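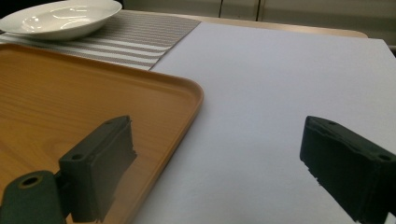 Tips for showing a gripper how to lay the table

I've been doing kitchen demonstrations with a hand-held gripper since September, mostly table laying and clearing, and I've picked up a few habits that save me a lot of grumbling. The lot at the Dendton workshop asked me to write them down, so I have.

Lay everything out first and do one slow run with your bare hands. If you have to shuffle your feet or lean over halfway through, the layout is wrong, and you'll feel it far more with a gripper on the end of your arm.

Start each go with the jaws wide open and hold them still while you count to three in your head. I used to dive straight in and then spend my evening trimming the muddled beginnings (never again!).

Trays are awkward. Come at the rim square on and don't try to pinch a corner, where it curves away from you and slides off. If the tray overlaps a placemat, move the tray before you touch the mat, or the whole lot comes along for the ride. I lost a perfectly good saucer that way in the first week.

Shallow bowls are easier than they look — one finger inside, one outside, close gently, lift straight up. Don't tip it to see how you're doing.

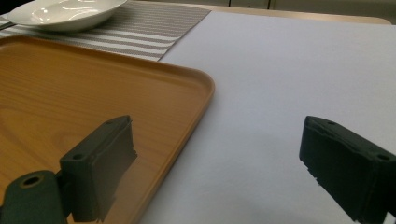
Shiny things need a bit of thought too. Glazed crockery and glossy trays throw back whatever light is overhead, so I pull the blind and use the same ceiling light every time. A plain white sheet on part of the table gives you a calm patch to put things down on, but tape the far corners underneath or it'll creep.

Look at your finger pads now and again. Ragged edges don't bother me if the inner faces are still flat, but check the screws before every session. A loose one feels exactly like clumsy hands, and you'll blame yourself all morning.

Change one thing at a time. I do 21 goes with the bowl in one spot, then shift it a hand's width and do the same again. My Trernerdale set ended up at 767 goes in all, and I'd happily swap half of them for 70 done slowly and smoothly.

Keep your bad ones in a separate folder, by the way. A fumble where you recover nicely is worth having, while one where you swear and put the gripper down isn't much use to anybody.

Wipe the table with a barely damp cloth afterwards and let it dry before the paper goes back. Next time I'll have a go at cutlery, which I've been putting off — forks especially.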